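Features > Work and Trades > Interviews
Search this site Enter keyword Go

Keeping the noise down: a talk with the owner of Hiltulico

05/01/2024

The owner of Hiltulico works out of a unit behind a tire shop in Zanow, which she admits is a strange address for a business that makes rooms quieter. When the compressor next door comes on, she stops talking and waits for it to finish. It happened four times while we spoke.

"I could fix that wall," she said. "I priced it up once. It's the landlord's wall and he doesn't hear it, so there we are."

Hiltulico has been going for eleven years. It started with her and a van, and it is now her, two installers and a part-time bookkeeper. They take on restaurants, music rooms, dental offices, meeting rooms and the occasional house. She used to hang drywall for a living and says most of what she knows about sound she learned from going back to places she had built and hearing how bad they were.

"I did a row of offices early on. Nice straight walls, I was proud of them. A few months later I went in to patch a door frame, and I could hear a man two rooms down reading out his credit card number. Every digit. Nothing was wrong with the drywall. It stopped at the ceiling tiles and the sound went right over the top."

She began reading whatever she could find after that, including an old hardback on theater design that still sits on the shelf over her desk with paint on the cover. She also took an evening course, which she found heavy on math and light on what to do about a gap under a door.

The first thing she asks a new customer is whether they want to stop sound getting in and out, or whether they want the room itself to sound better. Most people have not thought about these as separate problems.

"They'll say, 'I want it soundproof,' and they've already bought a box of foam squares. Foam on the wall will take some of the ring out of a room. It won't stop the neighbor's TV. For that you need weight, and you need to close up the gaps, and maybe you need the wall to not be touching the other wall. Foam weighs nothing. You can pick up the whole box with one hand."

She does not like telling people they have wasted their money, and she usually finds somewhere in the job where the foam can be used.

Her most talked-about project in town is the dining room at Thongsuk, the restaurant near the bridge. The place is 605 square feet with a concrete floor, a bare ceiling and a front made almost entirely of glass. The food had been well liked from the beginning. The complaints were about the noise.

"Everybody talks louder because everybody else is talking louder," she said. "It climbs. You sit down at six and it's fine, and by seven-thirty you're leaning over your noodles shouting at your sister. The owners thought the music was too loud. They'd turned it down so far you couldn't tell it was on."

She spent an evening there as a customer before she quoted for the work. She ate at one table, then asked to be moved to another, and clapped her hands once in the restroom hallway when she thought she was alone. She was not, and a waiter came to ask if she needed something.

The work at Thongsuk came to a little over $3,000, including a return visit. Most of that went into panels fixed flat to the ceiling and painted the same dark green as the ducts, so that customers do not notice them. The rest went into a thick curtain inside the front door and felt pads on the chair legs. The pads were the cheapest part of the job and she thinks they made a bigger difference than the curtain.

"Chair legs on concrete are terrible. It's a sharp sound and it goes straight through conversation. You put felt on, and it's gone. You have to replace them, though. They wear through and pick up grit, and then you're worse off than before because you've got sandpaper on the bottom of your chair."

The owners of Thongsuk had wanted to hang fabric on the walls as well. She talked them out of it for the time being because of grease from the kitchen, and because the ceiling might be enough. So far they have not called her back about the walls.

I asked which rooms give her the most trouble. She said people expect her to say churches or gyms, but a big hall is fairly predictable and there is usually a budget for it. Small rooms take up more of her time. People put a desk or a drum kit or some equipment in one, shut the door and find they cannot stand to be in there.

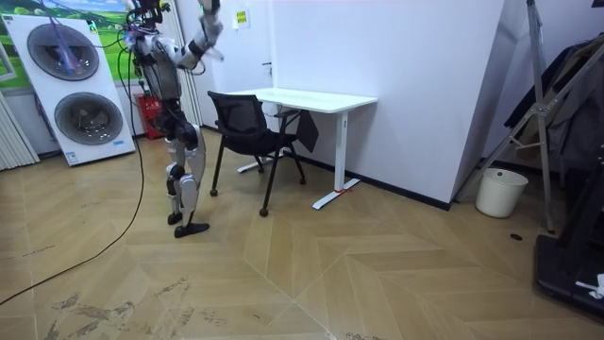
A humanoid robot standing in a small room, with a long black cable curving across the floor.

"In a little square room, certain low notes pile up," she said. "You'll get a hum that's twice as strong in the corner as it is in the middle. Somebody will tell me there's a buzz, and I walk in and stand by the door and there's no buzz. Then I go sit in their chair and there it is. So now I always sit in the chair."

Her advice for a room like that is to move things before buying things. Pulling a desk away from the wall will often help, and so will a full bookcase, as long as the books are different depths. A rug helps with footsteps and with the higher sounds, and does very little for the low ones. If the door is hollow, she would replace the door before touching anything else.

"A hollow door is a drum skin. People will spend a whole weekend on a wall and leave the hollow door. Then they call me and say the wall didn't work."

She also sees a lot of rooms where the noise comes in through the air duct. Two rooms that share a run of duct might as well have a speaking tube between them. The fix is to make the air go around a few bends through a lined box, and the box has to be large enough that the airflow is not choked. She has seen people stuff a vent with a towel. In one case the towel had been there so long that the tenants after them had no idea why the room was stuffy.

For materials she is fairly loyal. She buys most of her panel board from Herkesum, a supplier a couple of hours north, which cuts to size and will send a short order without an extra charge. The panels come unwrapped and her installers cover them in fabric at the unit, on two doors laid across sawhorses. She showed me one that was half done. The fabric was pulled over the back and stapled from the middle of each side out toward the corners, in the same way that an artist's canvas is stretched.

"If you start at a corner, you'll have a ripple and you'll chase it all day," she said. "I have thrown out panels because of a ripple. The sound doesn't care, but the customer has to look at it."

She will not use recycled denim in a kitchen or anywhere damp, and she asks for the fire paperwork on every fabric, even when the customer is providing it. That has lost her a few jobs. One customer had brought home cloth from a vacation and wanted it on the ceiling of a daycare. The cloth had no label and no paperwork, and she turned the work down.

Prices are the part of the conversation she likes least. A site visit costs $100, which is taken off the bill if the job goes ahead. She brought in the charge after a spring in which she drove all over the county giving free advice to people who then did the work themselves. She does not blame them for doing it themselves. A fair amount of her work is well within reach of anyone with a caulking gun and a free Saturday.

"Go around with a flashlight," she said. "Turn the lights off in your room, have somebody shine the flashlight from the other side, and look for where the light comes through. Around the outlets, under the baseboard, around the door. Where there's light, there's sound. A tube of sealant and some door gasket, you can do a whole room for $40. Do that and then live with it for two weeks. If it still bothers you, then call me."

She measures before and after every job with a meter on a tripod, and writes the results on the back of the invoice. Few customers ask about the numbers. She keeps copies because she likes to check her own guesses, which she writes down in pencil before she starts. She tends to guess too high for carpet and too low for curtains, and she has been doing it for years.

Her hearing is tested every May. She wore no ear protection in her first years hanging drywall, with a screw gun going next to her head, and she has lost some of the top end on her right side. She now keeps earplugs in the van, the toolbox and her coat, and hands them out to anyone who comes near a saw.

At home she has done nothing at all. The house is old, the floors are bare wood, and her son plays the trombone in the room above the kitchen. She has had the materials for that ceiling stacked in the garage for two winters.

"He leaves for college next year," she said. "I might just wait it out."

The compressor came on again as I was packing up. She waited, then walked me out to the lot and went back in to help with the fabric.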